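Search the forum Enter keywords Go

How many demos before you quit collecting?

stutham_bench
Hi all! Long time reader, finally posting. I'm teaching our arm to pick bushings out of a tray (the Gimano project, if you saw my intro post) and I've got 85 good demos so far — all me on the teleop handles, mostly after supper. My boss at Stetix wants 1000 before we train anything, and my wrists are begging for a second opinion. 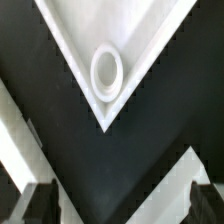
Variety is what I keep going back and forth on. I try to start every demo from a different spot, but I catch myself favoring the easy middle. So lately I've been making a point of the mean ones, with the ring down in the corner of the tray and nearly touching one wall, where a finger has hardly any room on that side. It's white on white too, so the wrist view doesn't get much help from color.

rawat_fan53
Welcome! I'd train on your 85 tonight, just to see where it falls over, and then collect for those spots. We did 3000 on our first task and I'd bet most of them were the same pick over and over.

kettlecorn
I have to disagree a little, friend. With a small set you end up chasing whatever it did wrong that one evening. Get a few hundred, corners included, and keep your fumbled tries in a separate folder.

stutham_bench
Oh dear, I've been deleting the fumbles! Okay, starting that folder tonight, and I'll do a small training run too and post how the corners go.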